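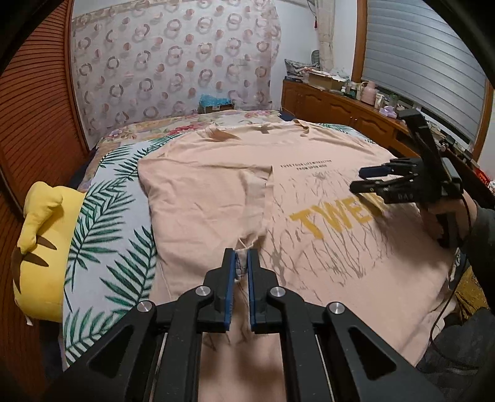 Beathag Nisbet achava que uma carta de despedida não devia passar de uma página, e disse isso ainda com o casaco vestido, antes de ler a minha.

A minha tinha 5 páginas. Eu escrevera-a de noite, na cozinha da pensão de Grasen, para o homem que me tinha ensinado a afinar pianos e que agora vivia do outro lado do rio, em Polter, e já não ouvia bem.

- Ele vai parar na segunda - disse ela. - Tu falas da chuva até ao fim da segunda.

Era verdade, eu falava da chuva. Falava também do piano da escola, um Gesent muito velho, com duas teclas mudas, e de como ele encostava a testa à madeira para sentir a corda. Quando cheguei a esta terra eu não conhecia as palavras para metade das peças. Ele apontava, eu repetia, e assim aprendi a língua por dentro de um piano, começando pelo martelo e pelo feltro. Durante muito tempo soube dizer "cravelha" e não soube pedir sal.

Beathag sentou-se e leu devagar. Riscou a chuva. Riscou a viagem de barco, de que eu gostava muito, e um pedido de desculpa que aparecia três vezes. Deixou ficar a testa na madeira.

- Porque pedes tanta desculpa?

Não respondi logo. Em junho eu ia partir para Yoon, onde me ofereciam uma oficina com janela e um ordenado certo, e ele tinha dito, mais de uma vez, que a oficina dele seria minha. Tinha até mandado fazer uma segunda chave. Eu trazia-a no bolso havia 2 anos e nunca a tinha usado, pois ele estava sempre lá quando eu chegava.

- É por causa da chave - disse eu por fim.

- Então escreve a chave.

Escrevi. Levou-me o resto da tarde e ocupou meia página. Beathag fez chá, deixou-o arrefecer e não leu o que eu tinha escrito. Disse só que a letra estava melhor, mais direita.

Atravessei a ponte ao fim do dia. A porta da oficina estava fechada e havia luz por baixo. Bati, esperei, bati outra vez com mais força. Lá dentro ele tocava a mesma nota, um lá um pouco baixo, e parava, e tocava de novo.

Meti a carta no bolso e tirei a chave. A fechadura era dura e precisei de usar as duas mãos.

- Está baixo - gritei da entrada.

- Eu sei - disse ele, sem se voltar. - Estava à espera que alguém me dissesse quanto.

Imprimir
Enviar por e-mail
Tempo de leitura: 2 min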